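Kitchen set passes 1,000 demonstrations

If you stopped by the Cloltum lab in July you probably heard the cheer from the back room. The simulated kitchen collection, which Sowmya Naidu and Jagadeesh D'Souza started with a spare desk and one hand controller, now holds 1,000 accepted demonstrations. We had hoped for that many by winter!

Every demonstration is a person steering the simulated arm through a short household job from start to finish, while the software stores the arm's motion together with the view from the wrist. Our learning system trains on both. A job can be as plain as "move the fork to the box," and the plain ones are where most of the hours go (and, if you ask Jagadeesh, most of the fun).

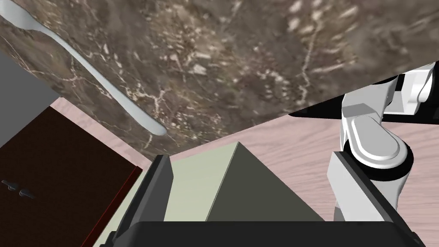
Sowmya has been pushing hard for variety in the wrist views, and she has won everybody over. Early on we all drove the arm the same careful way, and the policy we trained on those runs got lost as soon as the wrist rolled to one side. So now we want the odd angles too. With the view tipped this far, the brown marble counter hangs over the top like a ceiling and the green box is down between the fingers, and a learner has to cope with that just as well as with a nice level look at the floor. Geetha Panicker went back through the older sessions and tagged 380 of them by wrist tilt, so we can finally see which angles we're short on. Thank you, Geetha — that was a lot of clicking.

The other big push has been silverware. Forks are thin and shiny, and there are more ways to come at one than you'd think. Aatos Miettinen drove 41 fork runs in his first two weeks with us and wrote up his notes as he went. His advice to new drivers is to slow down before the fingers get near the handle, and to keep going if the first approach is clumsy. A recovery is worth having in the set. We used to delete those and I wish we had them back.

He also asked for more runs with the marble behind the metal. Pale veins running every which way behind pale tines make a tough background, and our detector has had trouble there since the Distell build. Please pick the marble counter when the menu offers it. 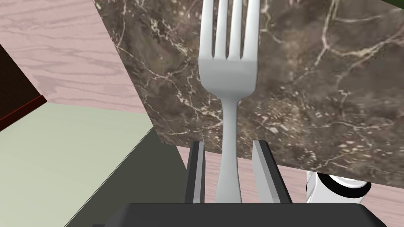

Come drive with us

We're opening 10 more driving slots for the next round, and you don't need any robotics background. Indira Chowdary runs the training, and most people are comfortable with the controller by the end of one afternoon. Send her a note with the hours you're free. If you've driven before, please update to the Jakberg scene pack first, as the old one saves the gripper opening in the wrong units and we have to toss those files.

Runs still waiting for review are in the shared folder under your initials. Please add a task name to each one, even the short ones.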